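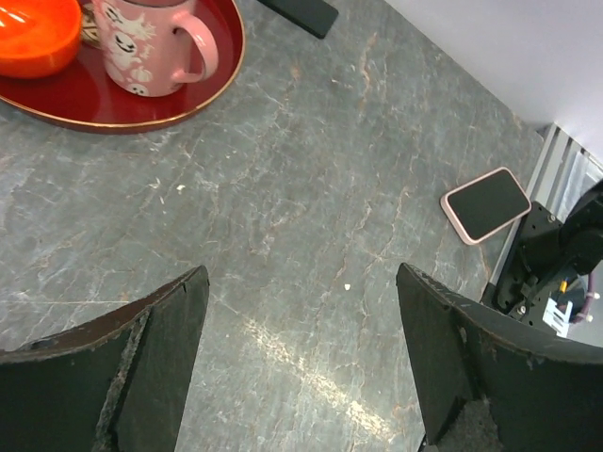
The red tray on the stone-pattern table, orange bowl and pink ghost mug on board.

Tanguy serving tray, red with gold rim. Review after one summer of use

Posted 01/06/2026

Quick one, got to get dinner on. Few people in the comments on the kettle review asked what tray I ended up with so here it is. Tanguy, the dark red glossy one with the gold line around the rim. Bought it in February from Vetero, $38 plus postage to Esville, which was a rort but that's regional postage for you.

Short version: good tray. Not perfect. Would buy again, probably in the same colour.

Long version.

LOOKS

Better than the website. On the Vetero page it looks like a tomato sauce red, in the kitchen it's deeper than that, more of a cherry, and the outside goes darker again, maroon really. Gold rim is narrow. I was worried it would look like a Christmas tray and be stuck in the cupboard until December. Doesn't. Well, maybe a bit, with a candle on it.

It's glossy inside. Very. You get a soft reflection of whatever's on it, which I like with coloured stuff. Orange bowl on there looks terrific. The pink Halloween mug also lives on it all year round, ghosts and all, and no I'm not putting it away, it's the best mug in the house for holding. Pink and orange on dark red shouldn't work. Does though.

On our table (grey stone look, lots of rusty veins running through it, you either love it or you don't) the red really stands out. Previous tray was grey and just vanished, I kept putting things half on and half off it.

SIZE

Fits what I need. Bowl and a mug for one person, room for a plate of toast if you budge everything up. Morning tea for two, fine. Four mugs plus a milk jug and it's getting squeezy. If you're after something to carry a whole dinner out to the deck, get the bigger one, they do one, haven't tried it.

Weighed it on the kitchen scales, 836 g. Heavier than I expected when I picked it up the first time. Doesn't skate around on the table though so I've come round to the weight.

THE EDGE

Low. This is my main gripe. Raised enough to stop a spoon rolling off, and it'll hold a bit of slopped tea, but carry it on a lean and a tall mug gets a wobble up. I've got one step down between kitchen and back room and I take it slow. No handles either. You hold it by the lip and if your hands are wet it's not a great lip to hold. Cut-outs or little side handles would have fixed it, though they'd spoil the gold line I spose.

SCRATCHES

Ok so. Glossy surface, you'd expect it to mark, and it does. Not badly. Unglazed ring on the bottom of a stoneware cup is the worst offender, left a few fine curved lines in the first fortnight. You only see them with the light coming in low in the arvo. Anything with a smooth base has left nothing. If it bothers you chuck a cloth napkin under. I did that for a week then couldn't be bothered.

Fingerprints, yes. Lots. Wipe with a damp cloth then a dry one or it goes streaky. Do NOT use the green scourer side, learned that on the old tray.

HEAT

Hot tea mugs no drama. Soup bowl straight from the microwave, no drama. Haven't put a pan on it and wouldn't. The leaflet says warm dishes only and doesn't give a temperature, bit slack.

CLEANING

Hand wash. Label says so, and I've stuck to it apart from one time somebody in this house who isn't me put it through the dishwasher on the eco cycle. Came out ok, gold still there, slightly dull on one side for a day or so and then I polished it up with a tea towel. Wouldn't push my luck.

Curry sauce wipes off. Beetroot wipes off. Turmeric I got to quickly so can't tell you what happens overnight.

COMPARED TO THE DROKEX

The other one I had on the shortlist was the Drokex bamboo tray, which my old workplace had in the tea room. Drokex has proper handles and higher sides so for carrying it wins, easy. But it's plain, it goes furry when it gets wet too often, and the one at work had a permanant coffee ring in the corner that no one could shift. For something that sits out on the table all day and holds the breakfast things, Tanguy. For lugging, Drokex. If you've got kids doing the lugging, definitely Drokex.

VETERO, DELIVERY ETC

Took 5 days. Well packed, cardboard corners, no plastic beans thank god. The order email said item 379 and the packing slip said something different so I had a moment, but the right tray was in the box. Rang them about a tiny bubble in the finish under the rim, they offered to swap it. Couldn't be stuffed posting it back, and you'd never find it unless you ran a finger along there.

GOOD
Colour, looks richer than the photos
Stays put on the table
Wipes clean quick
Gold rim hasn't rubbed off yet

NOT SO GOOD
No handles
Low sides
Fine scratches from rough bases
Postage

Score: four out of five. Would go to four and a half if it had handles.

Will update if the gold starts going. Someone asked about the matching coasters, haven't got them, they were out of stock in the red when I ordered and I don't want teh green.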